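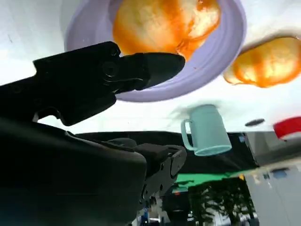

Figure 3. Black gripper finger and a lavender plate, seen from the wrist camera.

4.2 Battery drain on the handset

We ran the Imus client on two phones, the Kalavard 10 and the older Silladura, to see how much charge it used when left open as a live viewer. Both phones had their radios set to Wi-Fi only and their screens held at 350 nits. Each run started from a full charge and ended when the phone shut itself off.

The Kalavard lasted 460 minutes on average over 17 runs. The Silladura lasted roughly two thirds as long, and its run times varied more. Most of that spread came from the older phone lowering its processor speed once the case got warm, which made the decoder drop frames and ask for them again.

Turning off the preview strip helped on both phones, but more on the Silladura. Moving decoding to the graphics chip, as Sandhu does by default, made little difference on the Kalavard and could not be tested on the Silladura, whose driver does not support it. We left the preview strip off for the tests in Section 4.3. Standby drain was measured separately and is listed in Table 5.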